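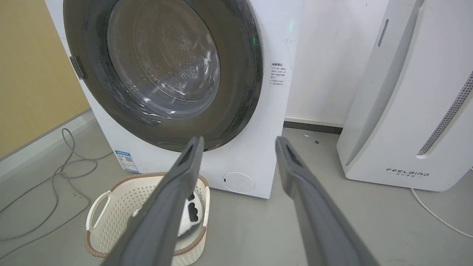
Photo: Ileana Ghiță, uploaded to Drarus Community Help

Planner routes the forearm through an open washing machine door

Posted by Ileana Ghiță in Perception and Planning
Tags: octomap, transparent objects, articulated objects, wrist camera
Viewed 812 times

We run Drarus with the Tondora depth filter on a single arm with a parallel gripper. Two depth cameras, one at the wrist and one at the head. The task is laundry: open a front loader, take things out of a basket on the floor in front of it, put them in the drum, close the door.

With the door shut, planning is fine. With the door swung out over the basket, the planner finds paths from the basket to the drum that go straight through the glass. The rim is in the occupancy map most of the time. The window is not. The wrist camera sees through it and gets returns from whatever is behind, so the ray clearing step marks the window as free. Every time the wrist comes near, a little more of the door is erased.

What I have tried:

Voxel size down from 20 mm to 8 mm. The rim is cleaner, the hole in the middle is the same hole with sharper edges.

Raising the occupied threshold. The floor went noisy and the basket grew a lid, probably from the perforated sides.

Turning off ray clearing. The door stays, but so does every earlier position of the door, and after one open and close cycle there is no free space left in front of the machine.

Planner is RRT-Connect, timeout 4000 ms. It succeeds well inside that, which is the problem. I would prefer a failure to a path through the door.

Is there a filter setting for this, or do I have to put the door in by hand?
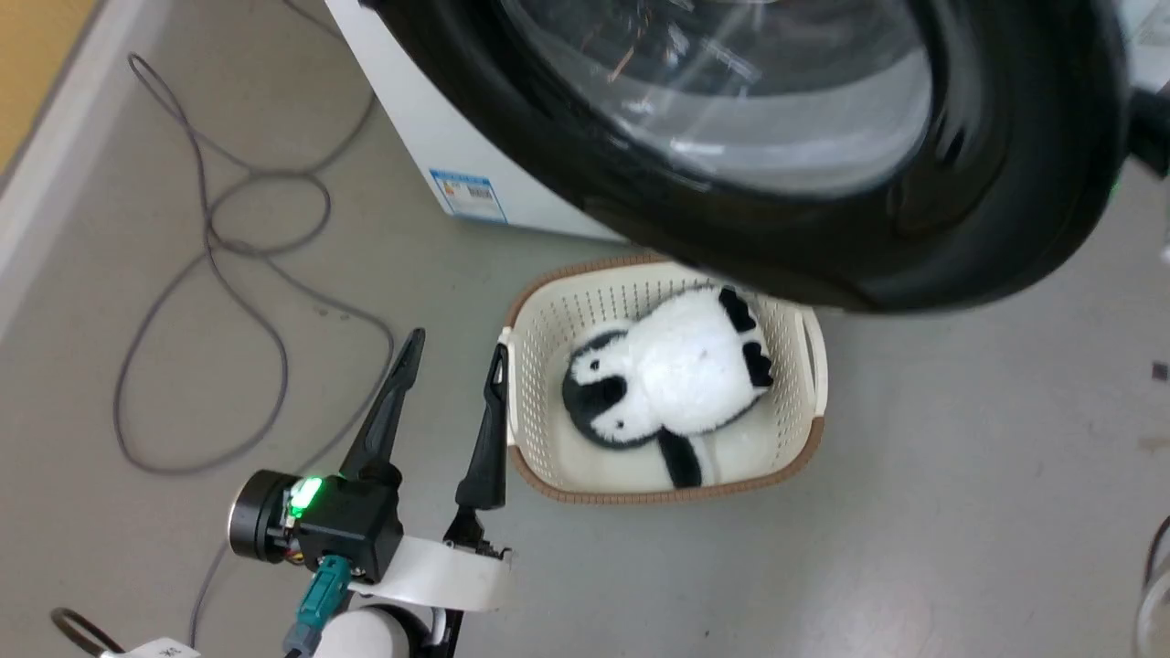 Head camera: door swung out above the basket, plush penguin inside.

Emilian Pîrvu
Accepted by the poster

There is no filter setting for this. The depth data over the window is wrong in a consistent way, and a temporal filter will only make it more confident. Put the door in by hand, but as an articulated object with its own joint.

What works for us:

1. Model the machine as a box and the door as a flat cylinder on one revolute joint. A solid disc is enough. Do not model the dome of the glass; pad the disc until it covers the bulge.

2. Fit the machine pose once from the head camera while the arm is out of view. The front panel is a large flat surface and fits well.

3. Estimate the joint angle from the rim only. Segment the dark ring in color, project it, fit an ellipse, solve for the angle. Do not use depth inside the ellipse for anything. Reflections on the glass will give you color edges too, so keep only edge points that lie on the outer contour.

4. Attach the disc to the planning scene at the estimated angle and mask out all depth points that fall within it before they reach the map. Tondora has a mesh mask input for this. It must run before ray clearing. In the default launch file it runs after, and then the mask does nothing useful.

5. Update the angle before each plan. While the gripper is holding the door, take the angle from the arm kinematics and ignore vision. The fingers cover too much of the rim.

One consequence you will meet next: with the door correctly in the scene, the straight vertical approach to the part of the basket under the door is gone. Sample grasps with the approach tilted away from the hinge side, or pull the basket out first. We added a cost on the distance between forearm and disc and let the grasp ranking sort it out. On a soft toy almost any grasp on the body is acceptable, so there are plenty of candidates left. Planning time went from 166 ms to something longer, still far below your timeout.

Also go back to the 20 mm voxels. 8 mm buys you nothing once the door is a mesh.

Clemetthorpe

Put matte tape on the glass. Worked for me.

Ileana Ghiță
Comment on the answer by Emilian Pîrvu

The order in the launch file was it, at least for the erasing. I had the mask node running the whole time — with the robot mesh only, and downstream of the clearing. The ring fit is stable with the door wide open and jumps when it is nearly edge-on to the head camera.

Emilian Pîrvu

Edge-on the ellipse is degenerate, so that is expected. Hold the last good angle when the minor axis drops below a few pixels, and inflate the disc until you get a new one. If you have a wrist view of the ring from another direction, use that instead.

Ileana Ghiță

Holding the last angle for now. I will try the wrist view on Friday. The tape would help the map, but I need the drum visible through the window for the empty check, so it stays off.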